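Bedding questions: what you asked us, and what we think

Jolán Tóth answers the questions that come in to the Vaketti bedding pages. We sell sheets, so read the answers with that in mind.

Does a higher thread count mean a better sheet?

Up to a point, and the point comes sooner than the packets suggest. There is only so much room for threads in a square inch of cloth. Some makers get to the big numbers by twisting several thin threads together and counting each one. We were once offered a set marked 655 and it felt like a tea towel. Go by the weave and the feel, and treat the number as decoration.

What is the difference between percale and sateen?

Percale is a plain weave, one over and one under. It feels crisp and a bit papery when new. Sateen floats more threads on the surface, so it is smoother and has a slight shine, and it snags more easily. Anyone who tells you one of them is "hotel quality" should be asked which hotel.

Will any sheet keep me cool at night?

I doubt it. Linen and percale let air through fairly well, and a thick polyester sheet doesn't, and that is most of what can be said. "Cooling" finishes feel nice under the hand in a shop. I have yet to see good proof that they do much at three in the morning, or that they last through a summer of washing. A thinner duvet will probably do more for you, and you may already own one.

Do I have to iron them?

No. Creases do no harm. If you mind them, take the sheets out of the machine as soon as it stops, shake them hard and hang them straight. "Non-iron" cotton has usually been treated with a resin, and the label won't always say so. I'd live with the wrinkles, which show more on plain dark colours such as olive than on a busy print. 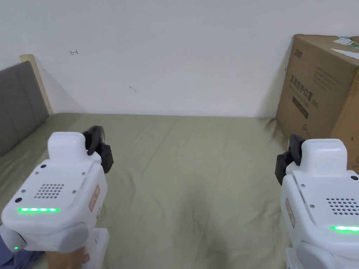

How often should I wash them?

Once a week is the usual advice, and it seems sensible to me, though plenty of people stretch it to 2 and come to no harm. Wash more often if you sweat a lot or the dog sleeps on the bed. Forty degrees is fine for ordinary use. Go to sixty after an illness or if you have a dust mite allergy, provided the care label allows it.

Is fabric softener bad for sheets?

It coats the fibres. They feel softer for a while and take up less water. Our Irnasau percale came out no rougher without it after 19 washes, so I stopped buying the stuff.

Why does my fitted sheet keep popping off?

Nearly always the depth. Measure the mattress with any topper on it, and check that figure against the packet. "Extra deep" has no fixed meaning, and our own Rurkach range used the words too freely until we changed the labels in May. Clips and straps do work, but you'll swear at them on wash day.

Is bamboo bedding greener than cotton?

Be careful with this one. Most of it is viscose, made by breaking the plant down with chemicals. Some factories handle that well and others don't. The leaf on the front of the box tells you nothing either way, so ask the seller which process was used.

Can I return sheets once I've slept on them?

Not to us, unless there is a fault. Unwashed sets in their packaging can come back, and the form is on the Farahani returns page.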